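2018-12-16

Shutter rebuild on the Pramden, day two. So happy with how this one is going!

Got the new curtain in before lunch. The old one had a crease near the top blade and it was catching on the way back up, which explains the dark band in everything shot faster than 1/330 or so on my little dial chart. (Yes, I know the camera has no such speed marked. I set the tester in odd steps on purpose so I can see where things go wrong between the clicks.) Fired it 48 times dry, then 48 more with the mirror box on. No band at all. The top speed is supposed to be 1,000 and the tester read it a hair slow, well inside what I'd accept on a body this age.

The screws on the Pramden are shorter on the left side. I mixed two of them up and had to back out again, so I've put the left ones in the tray with the blue tape. Please leave them there until the bottom plate is on.

Then the Ekia lens, the one with the sticky aperture. What a lovely piece of glass once it's clean! Oil on five of the blades, dried to a brown film. Two rounds of solvent, a lint-free swab, and they snap shut now the way they should. I forgot to mark the position of the helical before I unscrewed it – again – so I spent a good long while finding the right thread start. Third try got me infinity on the tower across the street. Scratch a line first. I'm writing it on the lid of the toolbox.

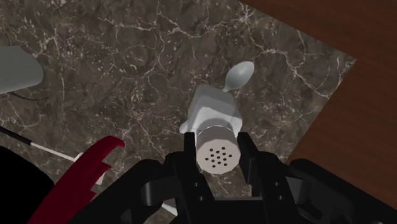
The meter on the Major still reads low. I swapped the battery adapter and cleaned the contacts, and the needle moved up nicely but stops short of where the handheld meter puts it. The resistor across the cell reads 395 ohms. The Pusside sheet gives 330 for the same circuit, and if that's right for our version too, then a new resistor might be the whole fix. I love it when a fault has a number attached! Going to try one on clips before I solder anything.

Still to do:
Foam for the Pramden door, the thin kind for the channels and the thick strip at the hinge
Resistor test on the Major, bright light and shade both
Collimate the Ekia properly, wide open, ground glass on the rails
Order swabs, we have one bag left

Test roll goes in the Pramden as soon as the foam is set. I'm keeping it on black and white and running through every speed twice, flat gray wall, same light.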